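双臂分拣任务,模仿学习训练后换了物品摆放就掉成功率,该补数据还是改方法?

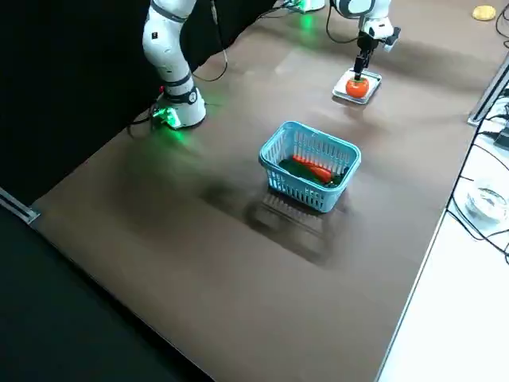 问题详情

发帖人:河边的阿洛

我们组在做一个双臂桌面整理的课题,任务是把果蔬在篮子和托盘之间来回转移,指令用一句话给出,比如“把托盘里的红果子放进篮子”。方法是常见的动作分块加视觉编码器,输入是固定相机的画面和关节角,输出一段未来的末端位姿和夹爪开合。

训练集一共3114条遥操作轨迹,两条臂都有。离线看验证集误差很低,曲线也平。上机以后情况是这样的:

一、篮子放在采集时常用的位置,托盘在篮子旁边,成功率能接受。
二、把篮子转一个角度,或者托盘往远处挪一点,夹爪会停在水果正上方,悬着不下去,有时候下去了但是提前合。
三、篮子里的长条形蔬菜问题更大,两根差不多平行靠着的时候经常夹到中间的缝里。

我按摆放方式分了组单独测,打乱摆放的那组做了59次,失败里面“悬停不下”占大头。组里现在有两种意见。一种说数据里摆放太单一,继续采;另一种说是动作分块太长,改短一点,或者换成扩散类的策略头。采数据很费人,我们只有一套台子,周六还要让给别的组用,所以想先问清楚再动手。

另外我参考的是 Fenach 那套开源流程,里面建议分块长度固定,不知道是不是必须照做。

补充一下:相机是固定在台子旁边的,没有腕部相机参与训练。光源是顶上的条形灯,没有专门做过遮光。

回答者:Tamer Karam

先不要采,也先不要换策略头。你描述的“悬停不下”有几种原因,表现一样,处理办法不一样,可以用半天分开。

第一步,查是不是视觉定位的问题。把失败时刻的画面存下来,离线喂给模型,看它预测的末端位置在水平方向偏了多少。如果水平方向准,只有高度不动,那和摆放的关系不大,多半是第二种情况。如果水平方向也偏,而且偏的方向总是指向训练时托盘的常用位置,那就是模型记住了位置,没有在看水果。这个在单一固定视角加关节角输入的时候很常见,关节角里的信息太强,模型会拿它当捷径。

第二步,查遥操作数据里的停顿。人操作的时候到了水果上方一般会停一下,对准了再下去。这一段动作接近零,帧数又多,模型学到“在这个高度附近就不动”。你把每条轨迹的末端速度画出来,低于阈值的连续帧超过一定长度就裁掉,或者降采样。我们在 Purkham 做抓取的时候,只做了这一步,悬停就少了一大半,数据一条没加。

第三步,做消融。训练时把关节角输入随机置零,或者加噪声,其他都不变,再跑你那组打乱摆放的测试。如果打乱组上升、常用位置组略降,说明第一步的判断是对的。这时候再去补数据才有针对性。

补数据的时候不要平均地补。篮子朝向、托盘位置、物品种类这几个因素分开变,每次只变其中一个,每种变化采少量就够了。采完先看打乱组,不要看验证误差。你的验证集和训练集摆放分布一样,误差低说明不了泛化。

关于分块长度。太长会导致中途不看画面,到了该修正的时候还在执行旧的动作;太短会放大停顿的问题,每次重新预测都可能预测成“不动”。所以在没裁停顿之前改短,悬停可能会更严重。可以训练时保持原长度,执行时只执行前面一部分再重新预测,这样不用重训就能试。Fenach 里固定长度是为了方便对比,没有别的理由,不用照搬。

平行的两根长条蔬菜那个问题要另外看。从侧上方看过去,靠篮壁近的那根会被挡住一部分,模型看到的轮廓和真实的中心线不一致。单视角解决起来比较难,加腕部相机是最直接的。如果不想加,可以在采数据时规定统一的抓取点,例如都抓靠近某一头的三分之一处,标注一致以后会好一些。现在的数据如果是几个人采的,每个人抓的位置不同,模型输出平均值,正好落在缝里。这一条也支持换扩散类的头,多峰分布它处理得更好,但是建议排在裁停顿后面。

最后是影子。镂空的篮子在斜光下会在桌面上投出条纹,篮子一转条纹也跟着变。训练时加一点亮度和对比度的扰动,再试一次把光打散,看成功率变不变。变化大就说明编码器在用影子。

回答者:小满不满

同意楼上说的裁停顿,这个我踩过。

我补充一点,59次里面如果每种摆放只测了几次,结论先别下太死。我们之前用 Arriaga 的评测表,同一个模型隔天重跑,单个摆放的结果差得挺多。建议固定摆放顺序,桌面上贴标记点,改动前后的模型交替着跑,不要上午测一个下午测另一个。

还有夹爪提前合的问题,你查一下夹爪信号和画面的时间戳有没有对齐。我们那次是夹爪的记录早了6帧,对齐以后重训就好了,和摆放没有关系。

双臂的话还要看一下不动的那条臂。如果训练时闲着的臂总停在同一个姿态,测试时初始姿态差一点,另一条臂也会受影响。这个可以在采集时让闲置臂的起始位置随机一点。

回答者:lanlan_07

直接上大模型微调吧,我们用的 Waltbridge 的预训练权重,采得少也能动。具体参数我不太记得了,学习率调小一点。显存不够的话冻住视觉部分。

发帖人追评:河边的阿洛

先按第一个回答做了两件事。末端速度画出来,水果上方确实有很长的一段低速,最长的一条停了2秒多。离线看失败画面,水平方向大部分是准的,少数往托盘老位置偏。所以应该是停顿为主,捷径也有一点。

裁完重训的模型在跑,六月组会之前能出结果。时间戳也查了,夹爪那一路没有统一时钟,正在改。平行蔬菜的抓取点我跟采数据的两位同学商量了,以后统一抓靠近粗的那一头。

再问一句,关节角置零的比例一般取多少合适?全程置零我试过一次,手臂会抖。

回答者:Tamer Karam(回复追评)

从两成开始,按整条序列置零,不要按单帧。抖是因为测试时也没有关节角,测试时保留输入就行。如果还抖,看一下相邻两段动作衔接的地方有没有做平滑。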